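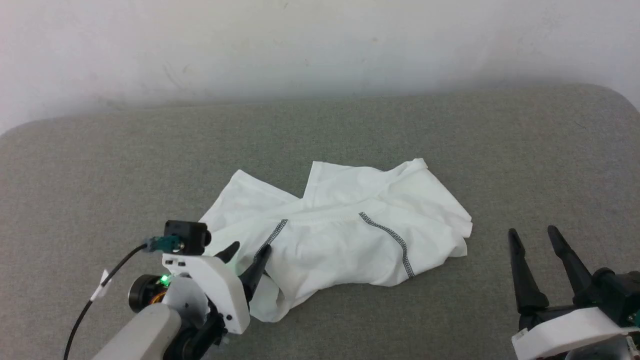 Skemosard Support Guides Parts Contact
Search guides Enter a term Go

Support > Rono Folding Bench > Section 4: Folding and Care of Athletic Tops

4. FOLDING AN ATHLETIC TOP ON THE PADDED SURFACE

This section applies to the Rono folding bench, part 459, and to knit athletic tops with contrast seams. Garments with zippers, hooks or hard trim are covered in Section 5.

4.1 Before you begin

Confirm that the bench has been set against a wall as directed in Section 2. Remove loose items from the padded surface and brush off lint with the soft brush supplied. The garment must be fully dry.

CAUTION: Do not iron or steam any garment on the padded surface. The woven cover is not rated for direct heat.

4.2 Laying out the garment

1. Place the garment near the center of the padded surface.
2. Locate the hem and the two shoulder points. If the garment is bunched, lift it by the shoulders and let it hang until the layers separate.
3. Lower the garment front side down, hem toward you.
4. Smooth the fabric outward from the middle with open hands. Do not pull on the seams.
5. Check that the left and right side seams run evenly from top to bottom. On tops with dark flatlock stitching, the seams may be used as guide lines for the folds in 4.3.

NOTE: Stretch knits draw back slightly after smoothing. Wait a moment before folding.

4.3 Folding

1. Fold the left side inward along the seam. Lay the sleeve, if any, straight down over the folded panel.
2. Repeat on the right side.
3. Bring the hem up to the middle of the garment.
4. Fold once more to the collar and turn the garment over.

Garments folded by this method may be stacked or filed upright. Stacks should not be left on the bench overnight.
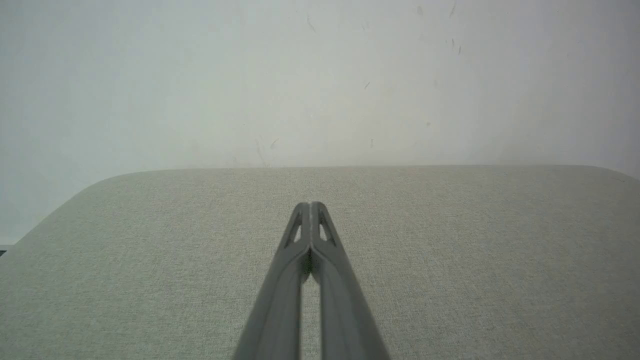
4.4 Care of the woven cover

Vacuum the cover weekly with an upholstery nozzle, working from the back edge to the front. The rounded corners collect lint and should be finished with the soft brush. For spots, use a damp white cloth and blot. Allow the cover to air dry before placing light-colored garments on it.

CAUTION: Do not apply bleach or solvent cleaners. Do not remove the cover for machine washing.

Load limit for the padded surface: 100 pounds, evenly distributed.

Questions concerning this section should be directed to Elfriede Steiner, Product Documentation, Stundthorpe office.

Section revised 9 August 2025.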